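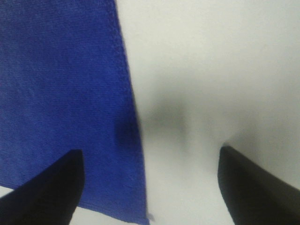

October 27, 2024

Towel rig, shared bench at Clillmont. Picked up where I left off in September, when the left finger was still catching on hems.

Changed since then: new wrist bracket (printed, second attempt, the first one split along the layer line at the lower bolt), camera moved so both fingertips stay in view when the gripper is fully open, and the motor driver swapped for the spare. The old driver still works but gets hot enough to smell after half an hour. It is in the drawer marked Greddale with the dead power supplies. Please don't put it back on the arm.

Brirkolex is the folding script, for anyone who hasn't touched this before. Camacho is the older version and lives in its own folder. Don't mix the config files. I lost most of the morning to that — Brirkolex will read a Camacho file without complaint and then put the wrist zero in the wrong place.

Calibration. Gripper zeroed at 1412 on the encoder, written on tape on the side of the base as well as here. If it reads anything else after power-up, rehome before moving the arm. Finger speed set to 50 per cent. Tried 70 and the bracket flexes, which you can hear before you can see it. Back to 50.

Edge finding. The script looks for the line between cloth and table, then picks a point just inside it. Dark blue on white should be the easy case and mostly is. The trouble is shadow. With the overhead light on, the gripper throws a soft grey patch on the table and the script sometimes takes the side of the patch as part of the hem. Moving the lamp helped a bit. Turning the threshold up helped more but then it starts to miss the thin edge of the grey cloth, so there are now two settings, one for dark cloths and one for light. They are picked by hand for the time being. A proper fix would be to compare two views from slightly different heights and ignore whatever moves with the arm. Not started.

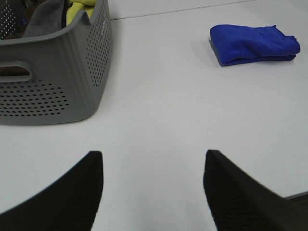

Table layout needs settling before any more tuning. I have been moving things about between runs and then wondering why the numbers don't match. For now the basket goes to the left and the finished stack to the right, with clear table between them for the folding itself. The blue towel folded up on the right is lying the way I want the stack to start, long side running across, and the gap between it and the basket is wide enough for the arm to work in. The basket rim is the thing to watch. It is rolled and sticks out further than the walls, so the safe height has to be taken from the rim and measured again if the basket gets swapped.

Picking out of the basket is a separate job and I am leaving it alone until folding off the flat table is dependable. Cloths on top of each other confuse the edge finder completely.

Finger pads: the ridges grip towelling well. On thin cotton they slide. Might try a strip of silicone over one finger only, so there is still a hard side to push against.

Cable: the wrist lead is too short by a hand's width when the arm is at full reach. I have re-routed it outside the elbow, held with two ties. Ugly but it no longer pulls on the connector. Longer lead wanted.

To do
Order wrist lead, same connector, longer
Tape marks on the table for basket and stack
Make Brirkolex refuse Camacho config files
Reprint bracket with thicker wall round the lower bolt
Silicone strip test, one finger

Left powered off at the wall, arm parked, tape measure back on the hook.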